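Course Materials > Robotics Lab > Week 5 > Comparing Grippers

Notes for Week 5: two grippers, one bench

Okay, before you get your hands on the gear, a few things I wish I'd written down for last year's group. We're comparing two hand-held grippers this week, the Brundex and the Drultis, and you'll want to try both before you form a favourite (I have one, and I'm keeping quiet until the reports are in).

The Brundex has the stiffer trigger. It closes quickly and it's great on boxy things, but my hand gets sore after 47 grasps, and that's the number you're each doing per gripper, so swap with your partner. The Drultis is softer and a bit mushy near the end of its travel. Some of you will love that!

What I'm after in the write-up is behaviour at the moment of contact. Did the object slide? Did it pivot? Did you have to come in a second time? Log it in the Lopes spreadsheet, one row per attempt, and please don't rename the columns. Last June's set had 2,021 rows and I spent a whole evening fixing colour codes.

Starting a grasp

Open the fingers all the way and hold still for two seconds before you move in. Keep both fingertips in the camera view the entire time, with the object up ahead of them and plenty of clear tabletop in between. White on white is the nasty case, so do the pale oval piece early while you're fresh. 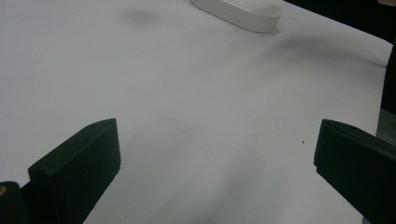 Closing and lifting

Come in low and square the pads to the long sides of the object. Squeeze, pause, then lift to the height of the tape mark on the stand. If it drops, that's a row in the spreadsheet too. Return both grippers to the grey bin with the triggers unlocked, and bring your charger next week for the Bretelero arm.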